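Brötchen aufbacken im Minibackofen: so werden sie außen knusprig und innen weich

Seit ich in einer Wohnung ohne richtigen Herd lebe, backe ich fast alles im Minibackofen, und ich muss sagen: Ich möchte ihn nicht mehr hergeben! Er ist schnell warm, er passt auf jeden Tisch, und für zwei Brötchen am Morgen muss kein großer Ofen angeworfen werden. Arif Ekanayake, mit dem ich die Küche teile, war anfangs skeptisch (seine ersten Croissants waren oben schwarz und in der Mitte noch gefroren). Inzwischen streiten wir uns morgens eher darum, wer zuerst dran ist.

In dieser Anleitung geht es um den Aufbau des Platzes, das Aufbacken von Brötchen vom Vortag und aus dem Tiefkühler, und am Ende noch um überbackene Brote. Alles für ein kleines Gerät mit Glastür und Ober- und Unterhitze.

Was du brauchst

Einen Minibackofen mit Rost
Brötchen vom Vortag oder tiefgekühlt
Etwas Wasser in einer kleinen Schale
Einen Backpinsel oder einfach die Finger
Einen flachen Teller
Topflappen, und zwar dicke
Einen hitzefesten Untersetzer, falls du den Rost einmal ablegen musst

Schritt 1: Den Platz einrichten

Stell den Ofen so hin, dass die Tür ganz aufgehen kann und du von vorn gut herankommst. Ich habe meinen lange schräg in der Ecke stehen gehabt, das klappt wunderbar, solange hinten und an den Seiten Luft bleibt. Wie viel Abstand dein Gerät braucht, steht in der Bedienungsanleitung. Bitte wirklich nachschauen, das ist von Modell zu Modell verschieden.

Auf die Oberseite kommt nichts. Keine Brottüte, kein Geschirrtuch, auch nicht »nur ganz kurz«. Das Blech wird bei vielen Geräten richtig heiß, und eine angeschmolzene Tüte kratzt man nicht gern wieder ab.

Den Teller stellst du vor dem Backen bereit, am besten auf die Seite deiner Haupthand. Die Mitte der Arbeitsfläche lässt du frei. Wenn du dich mit heißem Rost in der Hand umdrehst und erst noch die Kaffeetassen wegschieben musst, geht garantiert etwas daneben.

Schritt 2: Vorheizen

Viele sparen sich das, weil der Ofen so klein ist. Probier es einmal mit Vorheizen und einmal ohne, der Unterschied ist riesig! Ohne Vorheizen trocknen die Brötchen langsam aus, mit Vorheizen bekommt die Kruste sofort einen kräftigen Hitzestoß.

Stell 180 Grad ein und gib dem Ofen fünf Minuten. Den Rost lässt du dabei gleich drin, und zwar auf der mittleren Schiene. Falls dein Gerät nur zwei Einschübe hat, nimm den unteren. Die oberen Heizstäbe sitzen in so einem kleinen Garraum sehr nah am Gebäck.

Schritt 3: Brötchen anfeuchten

Jetzt kommt mein Lieblingsteil. Bepinsle die Brötchen rundherum dünn mit Wasser, oder streich sie mit nassen Fingern ein. Sie sollen glänzen, aber nicht tropfen. Bei Laugengebäck nur die Unterseite anfeuchten, sonst wird die Oberfläche fleckig.

Tiefgekühlte Brötchen brauchen weniger Wasser. Bei ihnen reicht ein kurzer Strich über die Oberseite, und sie dürfen vorher ruhig zehn Minuten auf dem Tisch liegen.

Schritt 4: Backen

Leg die Brötchen mit etwas Abstand auf den Rost. Lieber zweimal backen als alles auf einmal hineinquetschen!

Helle Brötchen vom Vortag: 4 bis 5 Minuten
Körnerbrötchen vom Vortag: 5 bis 6 Minuten
Tiefgekühlte, fertig gebackene Brötchen: 8 bis 10 Minuten
Croissants vom Vortag: 3 bis 4 Minuten bei 160 Grad, ohne Wasser

Das sind die Zeiten für meinen Ofen, deiner kann ein wenig anders ticken. Bleib beim ersten Mal einfach daneben stehen und schau durch die Scheibe. Die Tür möglichst zulassen, denn bei so wenig Innenraum ist die Wärme im Nu draußen.

Schritt 5: Herausnehmen und ruhen lassen

Ofen ausschalten, Tür am Griff ganz öffnen, Topflappen an beide Hände. Zieh den Rost ein Stück heraus und heb die Brötchen einzeln auf den Teller. Dann zwei Minuten warten. Ja, das fällt schwer, ich weiß. Aber in dieser kurzen Zeit verteilt sich die Feuchtigkeit in der Krume, und beim Aufschneiden klebt nichts am Messer. 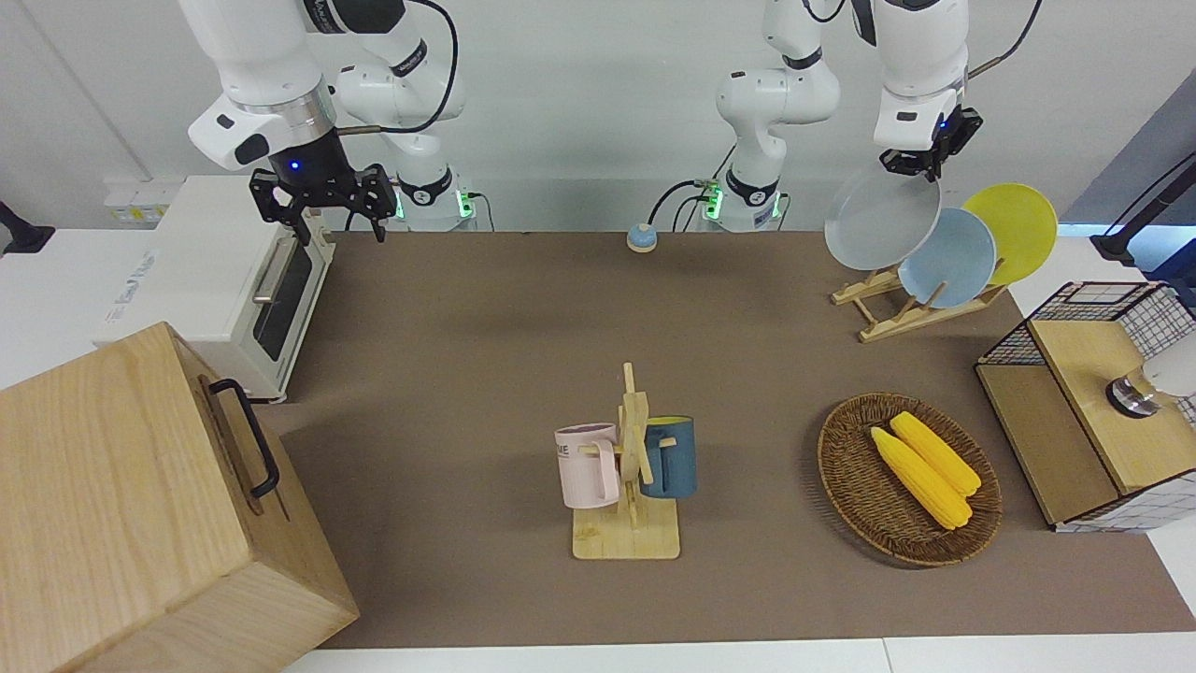 Kann man Brötchen auch direkt auf dem Teller aufbacken?

Auf dem Rost werden sie deutlich besser, denn dort kommt die Hitze auch von unten an die Kruste. Auf einem Teller bleibt der Boden weich, und normales Geschirr kann bei den Temperaturen springen, wenn es nicht ausdrücklich als ofenfest gekennzeichnet ist.

Bonus: Überbackene Brote nach Griet

Von Griet Verhoeven habe ich die beste Verwertung für Brot, das zum Aufbacken schon zu hart ist. Scheiben dünn mit Butter bestreichen, Tomate darauf, ein bisschen Salz, dann geriebenen Käse. Bei 200 Grad etwa sechs Minuten auf einem kleinen Blech oder Backpapier backen, bis der Käse Blasen wirft. Achte darauf, dass das Papier nirgends übersteht und keinen Heizstab berührt.

Mit kräftigem Bergkäse schmeckt es mir am besten. Arif nimmt Feta und Honig, und seit einem Dienstag, an dem der Bergkäse alle war, muss ich zugeben: auch sehr, sehr gut!

Sauber machen

Krümelblech herausziehen, sobald alles abgekühlt ist, und ausklopfen. Das mache ich nach jedem zweiten oder dritten Backen, bei Sesambrötchen sofort. Die Scheibe wische ich mit einem feuchten Tuch und einem Tropfen Spülmittel ab. Ist Käse eingebrannt, lege ich das nasse Tuch eine Viertelstunde auf die geöffnete, kalte Tür, danach lässt er sich meist einfach abwischen. Scheuermilch nehme ich für das Glas nicht.

Vor dem nächsten Einschalten muss alles trocken sein, auch das Krümelblech.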